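# Comparing finger pads on a hand-held gripper, the cheap way

2019-03-16

A couple of people on the Edusum list asked how I decide which finger pads to leave on a hand-held gripper, so I'm writing down the whole routine. It takes me an afternoon with coffee. You don't need a force sensor or a lab bench for any of it, just a table, some laundry and a notebook (I use the paper kind, my laptop always ends up somewhere I want to put a shirt).

I'm comparing two sets of pads here. The first is the plain Traltari block, which is stiff and flat and has been on my gripper forever. The second is a softer one that Mirko Farina cast for me, and I've been calling it the Breletden pad after the street his shop is on. Same mounting, same screws, different squish. If you're comparing whole grippers instead of pads, most of this still works, you'll just spend longer on step 1.

## What you'll need

- the gripper, with both sets of pads
- a hex key that fits (go find it now, I'll wait)
- one small, light piece of clothing
- something to drop it into – a basket is nice because it forgives a sloppy release
- a camera mounted where it can see both fingertips
- a notebook

Use real clothes! I started out with squares of cut fabric and every pad looked fantastic. A shirt has seams and hems and a doubled-up bit at the collar, and those are the places where a grasp goes wrong.

## Step 1: Set the fingers up the same way every time

Screw on the first pair of pads and close the fingers all the way with nothing between them. The faces should meet along their whole length. If they touch at the tips and gap at the back, loosen, wiggle, tighten, try again. I skipped this once and spent a whole evening blaming a pad for what was really a crooked screw.

Then open the fingers fully and put a pencil mark on the handle where your trigger hand sits. It sounds fussy, but your grip creeps forward as you get tired and the opening shrinks along with it.

Give the faces a wipe too. Lint builds up on soft pads much faster than on hard ones, and a linty pad is a slippery pad. I wipe before every set, no exceptions.

## Step 2: Make the cloth messy, but fairly messy

Kári Gunnlaugsson taught me this one. Hold the shirt by a single point at about shoulder height, let go, and leave it however it lands. No poking it into a nicer shape! You want a heap with a few peaks and a few flat spots, and a different heap every time.

Before each try I write down one word for the heap: "tall," "flat," or "rolled." Those three cover nearly everything I see, and they make the notes far more useful later on, when you're trying to work out why a pad did well in one set and badly in the next.

## Step 3: Straddle, then squeeze

Bring the gripper in low with the fingers open, one on each side of the heap. You want the cloth between the pads before you start closing. Coming in from above and pinching the top works fine with a tall heap and hardly ever with a flat one, so I stick to the low approach for all of them to keep things even.

With a small shirt bunched up in loose folds, an opening about as wide as the heap is what you're after:

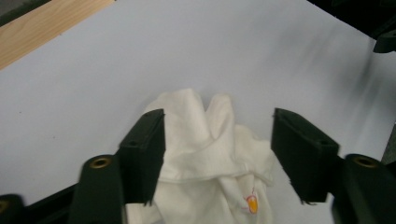

## Step 4: Lift, pause, carry, release

Squeeze with one smooth pull. Lift the cloth a hand's width off the table and hold it there while you count to four, out loud if you're alone. Then carry it over to the basket and open the fingers in one go.

I score each part separately:

1. Did it come off the table?
2. Was it still there after the pause?
3. Did it make it to the basket?
4. Did it let go cleanly?

Number four is the one people forget. Soft pads grip better and they also hang on longer, and a sleeve that stays stuck to one finger is a miss in my book, even if the rest of the shirt went in.

Do 11 tries with one set of pads, swap, and do 11 with the other. Then swap back and do a short set of nine with the first pads again. If that last set looks very different from the first one, something changed (your hands, the lint, the screws) and I'd throw out the day and start over.

## Step 5: Look at the approach, before the squeeze

Most of my misses were decided before the fingers moved at all. The camera is what taught me that. I used to watch only the part with the squeeze, and then Hạnh Võ sat down with me and made me back up to the moment where I was still lining up.

My trouble is drifting to the right. I aim for the middle of the heap, I get distracted by where the basket is, and I end up with an open gap over bare table and the cloth sitting off past the left finger. 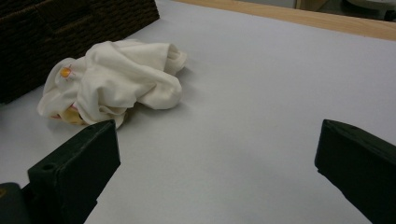

If you close from a spot like that you catch nothing, or you shove the heap along with the outside of one finger, and neither of those tells you a thing about the pad. So I log them as "aim" and keep them out of the score. Just be strict about it, and decide before you close! It's awfully tempting to call every miss an aiming problem when it's your favorite pad doing the missing.

A basket close to the cloth makes this worse, by the way. You start steering around it without noticing. Move it farther off while you're learning and bring it back in once your hand has settled down.

## What I ended up with

The Breletden pads did better on flat heaps, and by more than I'd guessed. They give a little at the edge, so they get under a fold that the stiff ones skate over. On tall heaps I couldn't tell the two apart. For letting go, the Traltari blocks win easily. I had sleeves sticking to the soft ones in every set.

I also tried a third pair, some ribbed Filali ones that Kartini Harahap lent me, but I only had time for a short run and I wasn't careful with the wiping, so I'm leaving them out. They felt promising on hems. She's gone through almost 2,000 squeezes on hers and says the ribs wear down on the inside edge first, so check there if you buy them used.

For now the stiff pads are back on, mostly because I'm sorting into baskets this month and clean releases save me a lot of grumbling. If I go back to pulling shirts out of a flat pile I'll switch.

## A few loose ends

- Tighten the pad screws by hand between sets. Soft pads work loose faster.
- Swap to a second piece of clothing if you have the patience. Thick knits behave nothing like a thin shirt.
- Thaddäus Aigner asked whether you can do this with gloves on. You can, but redo the pencil mark.
- Write the pad name at the top of every page. I have one lovely page of results and no idea what they belong to.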